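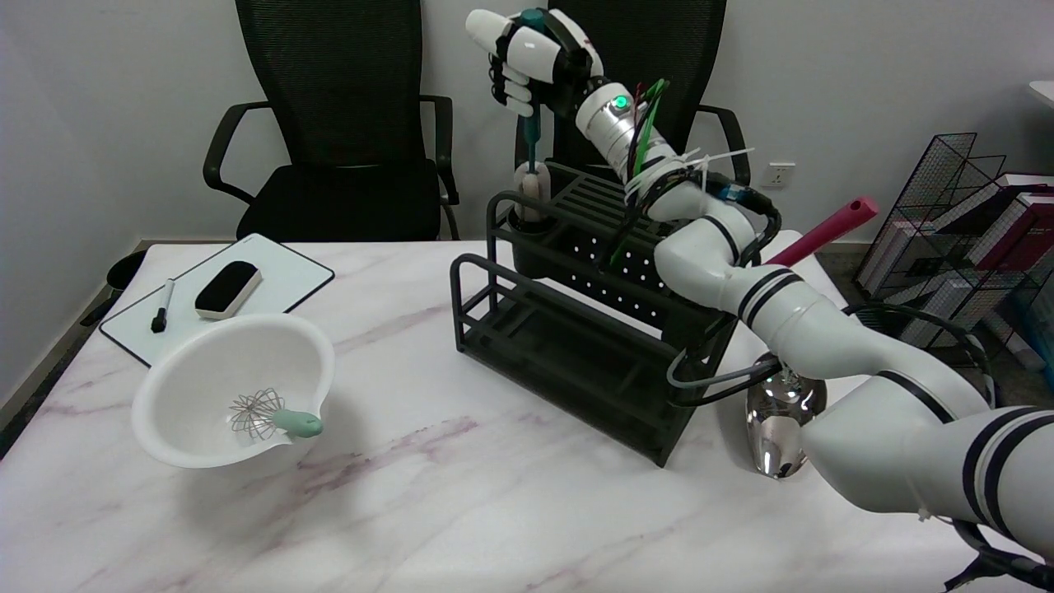 Head camera view, utensil rack task, right arm.

Skerka Rack: placing kitchen utensils in a wire rack

Summary
Teleoperated demonstrations of a single arm with a multi-fingered hand putting utensils into a black metal rack on a tabletop. Collected at the Anthorpe site in June. Intended for imitation learning and for testing grasp and release on long, thin objects.

Contents
300 episodes in total. 176 use the fixed layout, in which the rack stays at the center of the table. The remaining episodes use a shifted layout, with the rack moved by the operator between resets. Each episode holds one pick and one place. Episodes are stored one per folder, with a metadata file next to the recordings.

Streams
head: color video from the head camera
joints: arm and hand joint positions, measured and commanded
events: operator marks for grasp, release and end of episode
No depth. No tactile data. Audio was not recorded.

Objects
Utensils include a teal-handled tool, a white bottle brush, a shiny ladle or spoon, and a balloon whisk with a mint-green handle. A white mixing bowl with a pour spout is on the table in part of the set, sometimes with the whisk in it. The whiteboard, eraser and marker are distractors and are never targets. Background objects such as chairs were left where they were and may differ between sessions.

Episode format
An episode opens at the operator's start mark and closes 2 seconds after release. If the utensil falls outside the rack, the episode is kept and labeled fail. If the operator regrasps, the label is retry, whatever the final result. A cup that already holds a utensil is a valid target. The field cup_state gives "free" or "shared" at the start of the episode.

Labels
outcome: success, fail, retry
target: object name from objects.txt
layout: fixed, shifted
operator: two-letter code
Outcome labels were assigned from video by one annotator and checked by a second. Disagreements were settled by Jade Pilkington.

Splits
train, val and test are divided by session, so no session appears in more than one split. Do not reshuffle by episode. Neighboring episodes share object poses and the scores will come out too high.

Known issues
The forearm hides part of the table in many frames, including objects in front of the rack.
Chrome surfaces produce highlights that upset color-based segmentation.
In 3 episodes the release mark is missing. They are listed in exclude.txt and the Dromham loader skips them by default.

Contact
Questions and corrections go to Jade Pilkington. Include the episode folder name.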